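Filed under: Student Work > Consumer Studies > Term Projects
Shares 3 | Comments 3

Do people really replace earbuds because the battery dies?
Project report by Eleni Kos, Jirnstead

The claim I set out to test is one that sellers like: that wireless earbuds wear out after a couple of years and buyers have no choice. I doubted it from the start and I should say so, as it probably shaped how I read the answers.

I used a paper survey handed out in July at two shops in town, Fonville and Worko. I had 2000 forms printed and got 1049 back, of which 983 were filled in well enough to use. The rest had the key question left blank.

The most common reason given for buying a new pair was losing one bud. Battery trouble came second, and a good part of those people also ticked "wanted a newer model". I don't think a form can separate the two. If you already want the new ones, an hour less of playing time starts to sound like a fault.
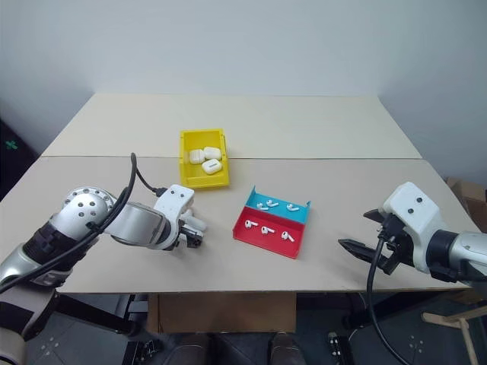
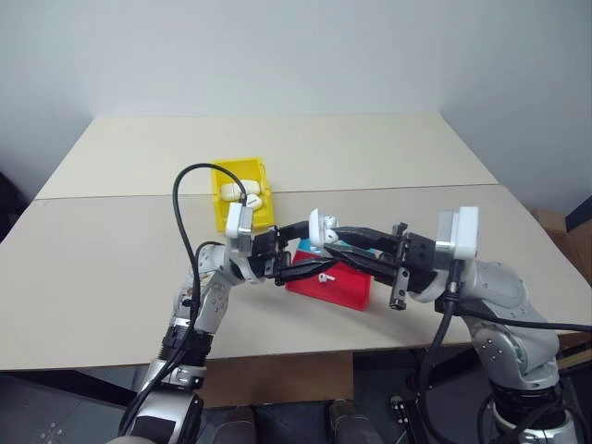
Tabletop made up of two boards, in both pictures. Charging cases in the yellow bin, first picture.

My tutor suggested comparing the answers with repair records. Jurić, the only repair counter that replied, said they rarely take earbuds in at all. That could mean the things don't break, or that people don't bother asking. I lean towards the second but can't prove it.

Weak points: both shops sell earbuds, so I mostly reached people who were buying. Age was not asked, which was a mistake. I also relied on memory for how long the old pair lasted, and I wouldn't trust my own answer to that.

So the two-year figure is not supported by what I collected. It isn't disproved either.

Handed in Mon 26 August

Comments (3)

Ilir Lazarević: Did you ask what the lost bud would cost to replace on its own? That decided it for me.

Eleni Kos: No, and I wish I had.

marrowfat: Mine lasted five years. Sound was rubbish from day one though.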